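Setting Up Your Bemadura Hanging Strips

Section 2: Getting ready and fitting the clips

Welcome back! If you've unpacked everything and found a good clear spot to work, the hard part is behind you. Pour yourself something nice to drink and take your time with this section, as the strips are much easier to handle when you're not in a rush.

1. Lay the strips out flat and let them relax for 18 minutes or so they lose the curl from the packet. (Longer does no harm at all.)

2. Put on your work gloves, both of them, please. A snug knit pair with a textured grip is lovely for this, and you'll still be able to feel what your fingertips are doing.

3. Pick up one strip and pinch it between your thumb and fingers, keeping the other hand free to come in from the side and steady things.
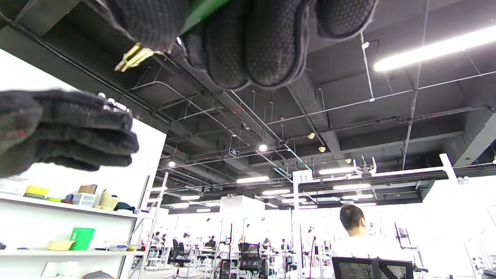 4. Slide a clip over the end of the strip until it stops, then give it a gentle tug. If it slips, take it off and start again a little farther in.

5. Do the same at the other end, and set the finished strip aside on a shelf, well away from baskets and folded cloths that might snag on the clip.

Note: Strips longer than 33 inches like to twist while you work, so it's worth asking someone to hold the far end.

Caution: Clip edges can be sharp. Keep them out of reach of small children, and never hang a strip from a sprinkler, a pipe or a light fitting.

Continue to Section 3, Choosing a Hanging Point.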